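Orerine opens its teaching benches to Kelulcombe locals

KELULCOMBE, November – I'm Vasco Seixas, I run the teaching program at Orerine, and I'm chuffed to say we're opening 12 places for people who'd like to teach a robot arm to tidy a desk!

No coding needed. You take the controls, steer the gripper to a pen or pencil, pop it in the bin, and the arm's recording becomes one lesson. We call the program Calado, and our goal is 2,000 lessons (my own first go was woeful, so don't be shy). 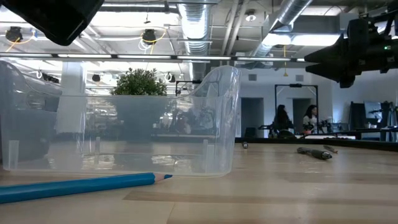 Pencils are my favourite bit, because a skinny thing lying flat on a table is a proper challenge when you're working by remote control. Sessions run for two hours at our Skistthorpe Road workshop and we pay $300 for a full set of sessions. Tea's on us, and we'll show you the ropes before you start.

To put your name down, ring the Orerine front desk and ask for Vasco.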